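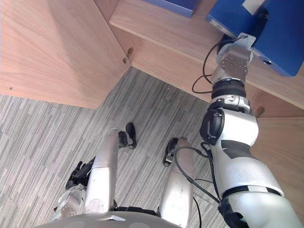 Home | Kitchen | Workshop | Storage | Contact

We use cookies to remember your settings. OK

Boxes on shelves: getting the most out of them

I love a box on a shelf! You can put nearly any kind of clutter away in ten minutes if the boxes are already waiting for it, and the whole room feels calmer. A few things I've picked up since redoing our hall unit in March:

Measure the shelf depth before you shop. A box that hangs over the front a little is fine (mine do, and I like having an edge to grab), but keep it under 2 inches or you'll catch it with your hip.

Pick one color and stick with it. Bright blue against pale wood looks so cheerful, and mixed sizes still go together.

Put a white label on every box, and write big. Contents only, no dates, no clever categories. "Batteries" beats "Household misc." every time.

Heavy things go on the lowest shelf. Paper is the sneaky one – a big box packed full of old magazines can hit 50 pounds, so split it between two smaller boxes.

Check the hinges while the shelves are bare. A quarter turn with a screwdriver fixes most saggy doors!

Slide boxes out with both hands, low down on the sides. Johannes Dlamini wrote in to suggest felt strips underneath, and they glide beautifully on wood.

Print this page | E-mail this page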